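Lab & Bench Forum > Purchasing and Budgets
Thread: Second arm now, or more simulation first?

vornlow_bench
We have money for equipment that has to be committed by February. One group here wants a second arm. I would like to spend most of it on compute and keep testing kitchen tasks in simulation for another term. Has anyone had to make this choice with a small team? There are 5 of us and one arm.

smarchetti
Second arm. You will find out more in a month on hardware than in a term of rendering. Also, arms have long lead times. Ours took 11 weeks from the signed order, and the table and mounting plate were extra. Put those in the budget now.
Soledad Marchetti

h_ishida
I disagree with Soledad on the order of things. We planned our whole Oltier purchase from simulated counters. You put the arm on its base next to the worktop, put a pan, a bottle and a bowl within reach, and see which of them get in the way of each other.
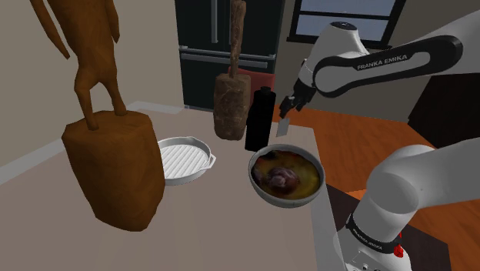 We changed our table order after doing that for 2 weeks. The first drawing had the base too far back, and the arm spent half its time folded up. Moving it in software cost us an afternoon. If we had bought the table first we would have been drilling new holes in it.

smarchetti
Fine for layout. It told you nothing about grip on a greasy pan handle, though.

h_ishida
No, and I didn't budget as if it did. We kept a separate line for gripper fingers and spent all of it.

jablonska_k
Check what your compute line covers. We bought a workstation and then found the room needed a new circuit. Nearly 17 percent of the total went to the electrician and the cooling. Same warning for the arm: ask about the service contract before you compare prices.

vornlow_bench
Thanks. The circuit is a good point, I had not asked. Would anyone rent instead of buying the second arm?

smarchetti
Vetenbridge rents by the month. Fine for one term. Past that I'd buy.

h_ishida
Agree with that one. Rent for the term, keep the simulation going, and ask for the purchase in the next round with your own numbers. Get the floor space approved either way, ours took longer than the order did.

vornlow_bench
I'll ask them for a quote and post it here when I have it.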